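Small paper things on a big table
Notes for my talk, Flovside, 15/06/2018
Speaker: Thoa Diệp

Slide 1. Title. Wait until people are sitting. Say thank you to Lộc for the invitation and for the coffee.

Slide 2. Start with the question: who has a drawer at home where the small packets live? Seeds, sugar, spare buttons, the little bags of powder that come with noodles, stickers from the children. Let them raise hands. Do not hurry, people like to answer this one.

Slides 3 and 4. Show one after another, leave each a little time. 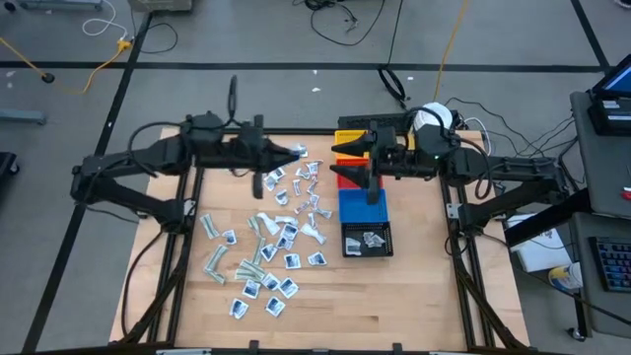
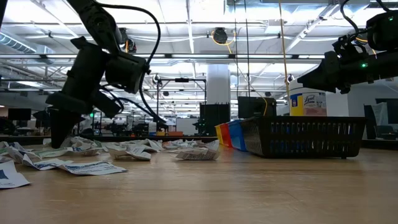 Slide 5. Why small paper is difficult. A plate looks like a plate from every side. A packet that has been folded three times does not look like anything. You see the back of it, or a corner, and the name is on the part you cannot see. So each piece asks for a small decision, and a hundred small decisions make a person tired.

Tell the story of my kitchen in February. I wanted to clean one drawer before lunch. There were 418 pieces in it (I counted, my husband did not believe me). At lunch time I had made four nice piles and then I had to push all four together, for we needed the table to eat. Pause here. Usually they laugh.

What I learned: a pile is not a place. If the pile has no walls, it belongs to the table, and the table always wants to be used for something else.

Slide 6. Baskets. I like the plastic ones with holes in the walls, in different colors. With the holes you see from the side how full it is. The color helps the hand more than the label does. After some minutes you stop reading and you just know that yellow is for keeping.

My own colors (say slowly, some people write this down):

Yellow – to keep and use
Red – to use this month or give away
Blue – has writing I must read before I decide
Black – waste paper

Say clearly that the colors can be changed. Đức has in his house the red for waste and it works very well for him. What does not work is to change in the middle.

Slide 7. Where the baskets stand. Put them close together at one side, and the paper on the other side. If you are right-handed, baskets to the right. I had them behind the paper for a long time and my sleeve pulled half of the packets on the floor each time I reached over.

The waste basket comes nearest to you. It gets the most visits.

Slide 8. Spread first. This is the step that people skip. They take from the top of the heap, and so the heap decides the order. I ask you to use the full table. Push everything flat with both hands, like flour. Some pieces will still lie over each other, leave them. After you have taken the first ones out there is space for the rest.

Demonstration with the envelope from my bag. Need: one tray, 17 packets, the two small boxes. Ask somebody from the first row to help, maybe Leopold if he is willing. He should sort without me speaking. Then he does it again after spreading. Do not tell the time in seconds, the last time I made it a race and the lady was nervous.

Slide 9. The creased ones. Question that always comes: must I smooth them? My answer is no, only the ones in the blue basket. For reading you need it flat, for throwing away you don't. If a packet is still closed and something is inside, smooth it very gently from the middle to the corners. Seed packets from Kaden are thin and they open at the glue when you press – I have lost good parsley like this.

Slide 10. Stickers and small cards. They are the size of a stamp and they stick to each other and go under the larger paper. I take them out at the end, with the fingernail or with flat tweezers. Chiến uses an old playing card and slides it under. This is better than my way and I should say so.

Children's stickers: ask the child first. I did not ask one time. I will not do it again.

Slide 11. How long. For one session I take seven minutes, with the kitchen timer, then I stop even if the table is not finished. The paper that is left goes back in one box with a lid. I know many people want to finish everything on one Sunday. It can be done, but in my experience the decisions at the end of the day are bad ones, and everything goes to "keep".

(If time is short, jump from here to slide 13.)

Slide 12. The blue basket problem. The blue one grows. It is a comfortable place for all things you don't want to decide. My rule is that when it is full to the edge I read all of it before I may sort anything new. Show the photo of my notebook where I write down what was in there. Most of it was dates that had passed. There was also one voucher for nearly the full price of a lamp, two years too late.

Slide 13. What to buy and what not to buy. You do not need new things for this. Bowls are fine, shoe boxes also. If somebody asks for the name of the shop, mine came from Mac Suibhne on the corner, but I think they have changed the stock. Do not buy the very deep ones. Small paper at the bottom of a deep basket is again a drawer.

Slide 14. Questions. Expected ones:

What about receipts? – Own envelope, not on this table. Receipts for tax have other rules and I am not the right person.
My husband/wife does not want to sort. – Give this person only the waste basket to carry out. It is enough.
Can it be done on the floor? – Yes, if your knees agree and there is no cat.

After the questions: collect the 17 packets back into the envelope, there were 3 missing the last time. The handouts are with Lộc at the door. Return the key of the side room before five.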